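**FOR IMMEDIATE RELEASE**

11/11/2020

# Serkgate releases Flerkex 2, planning software for robot arms working in tight spaces

Serkgate today released Flerkex 2, the second major version of its motion planning package for robot arms. The release is meant for shops that use an arm on molded parts, trim and enclosures, where the gripper has to get close to surfaces it must not touch.

The main change is in how the planner handles clearance. Earlier versions used one safety distance for the whole arm. Flerkex 2 lets the user set a separate distance for each link and each finger, so the housing of a gripper can be kept well away from a panel while a finger goes near a seam. Distances are stored in the job file and can be changed without rebuilding the cell model.
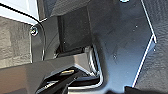 Dark plastic is hard for many depth sensors, and the new version treats it differently. Where depth readings are missing, Flerkex 2 marks the area as unknown and plans around it until a wrist camera view from a second angle fills it in. Users who prefer the old behavior can turn this off in the settings file. Small bright specks and reflections are filtered before the surface model is built, and the filter level can be set per job.

Serkgate tested the release with Swanepoel, an integrator that fits and inspects interior parts. The test set had 106 reach tasks, each run from 4 starting poses. Swanepoel's engineers also asked for a log that records why a path was rejected, and that log is now part of the standard install. Each entry names the link, the surface and the distance at the point where planning stopped.

Flerkex 2 includes an updated connector for Lultorell, Serkgate's tool for recording and replaying robot sessions. Camera images and joint positions now share one clock, and a replay can be paused at any step to try a different plan. A single session file can hold up to 1,000 planned paths.

Job files from the first version open in Flerkex 2 and are converted on first save. The converter keeps a copy of the original. Custom gripper models need to be exported again with the new tool.

The software is available now to customers with a current support plan. A version for two-arm cells is planned for February.

**About Serkgate**

Serkgate makes planning and perception software for industrial robot arms.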